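Notebook, April, started 9:40

Refurbishing for the Zaltham school order. I write down what I decided about data wiping and sorting, so that we do not discuss it again in May.

The old office towers from Kotia came with the disks still inside. I wiped the first 15 with one pass of zeros and then a read check. It is slow, but the log is clean. Two disks stopped in the middle and I put them in the red box for shredding.

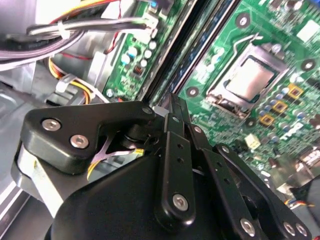

For the labels I want one number per machine, written on the case and in the sheet, because last time the sheet and the shelf did not agree. The sticker must go on the outside only. Inside there is no good place for it: with the power and data cables bunched in the corner beside the motherboard, a paper label will be lost or will come loose.

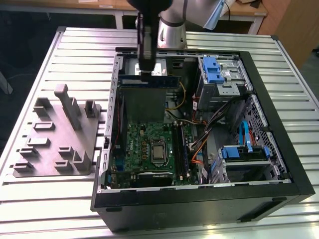
Memory is the question where Berge and we have different opinions. They want to sell the machines as they are, and I prefer to collect the modules, test them overnight and sort by size. With the tower on its side and the side panel off, a module is easy to reach, so the work is mostly in the testing. I will propose 255 as the limit for tested modules per month.

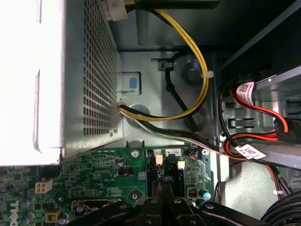
Zanach asked again what we do about dust. I answered: compressed air, outside, fan held still with a finger. The power supply needs most patience, with all those small square holes in the side panel, and we blow from more than one direction. We do not open it.

Shipping weight is still open. The pallet limit is 300 kg and I have not weighed the wooden frame.
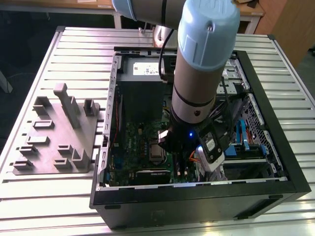 I will weigh it tomorrow before lunch, then ask Zaltham if they accept two smaller pallets. Also to buy: anti-static bags, the bigger size.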